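Trying out hands and controllers, June

I've been meaning to put these up for ages, so here goes! 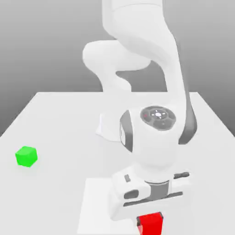
Most of my June went on the Clismont comparison, which sounds grander than it was (me, a laptop and far too much tea). The idea was to run the same cube task with two controllers, Platach and Ivari, and see which one made me swear less. I did 40 runs with each before I let myself look at the scores.

Red cube under the hand, green one off by itself on the left of the table. The white arm is the one I used for everything, and I'm still very fond of its big rounded wrist with the dark round pad on top.

Platach is the quick one, but it gets twitchy close to the table and I lost 11 runs to it. Ivari takes its time and only lost 8, so Ivari wins for now, though Tarcísio Meireles reckons I had the Platach gains set far too high and he's probably right, annoyingly.

Gleice Rocha wants me to try the Holanda hand next, with softer fingers and a wider opening. I've got the model loading but the joints are all over the place – if you've got a working set of limits for it, please send them my way! I'm usually about after 12.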